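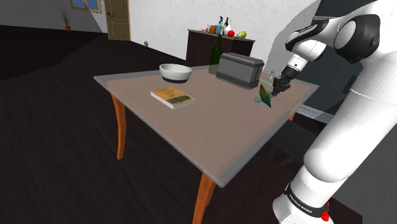

Lihua Tang wrote after the last session that her two virtual machines could both reach the host but could not reach each other, and asked whether she should reinstall them. She should not. The fault is in the adapter settings, and a fresh install will bring the same settings back if the machine is cloned from the same template.

Notes for Session 6: Virtual networks in the lab

Each virtual machine has one or more network adapters. An adapter is attached to a mode, and the mode decides who can talk to whom.

NAT mode. The machine gets out to the network through the host. Other machines cannot start a connection to it unless you add a port forwarding rule. In the lab setup every NAT machine gets its own private router, so two of them can have the same address without any conflict. They also cannot see each other. This was the cause of the problem above.

Bridged mode. The machine appears on the real network as if it had its own cable. Do not use this in the lab. The switch ports only accept registered hardware addresses, and a port that sees an unknown one shuts down until the help desk resets it.

Internal mode. Machines with the same network name can talk to each other and to nothing else. The name is case sensitive. Use Clivitz for the client side and Cestine for the server side, spelled as they are here.

Addresses

There is no DHCP server on an internal network unless you set one up. Until the second half of the course we assign addresses by hand. After changing one, check it from the console and then ping the other machine. If the ping fails, check in this order: cable connected box in the adapter settings, network name, subnet mask, firewall on the receiving machine. Most of the failures in September were the mask.

Cloned machines

When you clone, choose the option to generate new hardware addresses. Two machines with the same hardware address on one internal network will drop packets at random — it looks like a slow link and can take a whole afternoon to find.

MTU

Leave it at 1,500 on all adapters. The tunnel exercise changes this, but only on the router machine.

Exercise

Build 2 client machines and one router. Put the clients on Clivitz and give the router one adapter on each network. Turn on forwarding on the router. Then add a server on Cestine and reach it from both clients. Take a snapshot before you turn on forwarding.

Hand in the routing table of each machine as plain text, plus an explanation in no more than 500 words of the path a packet takes from client to server and back. Send it to Unai Arroyo by Friday. Screenshots of the tables will be returned unmarked.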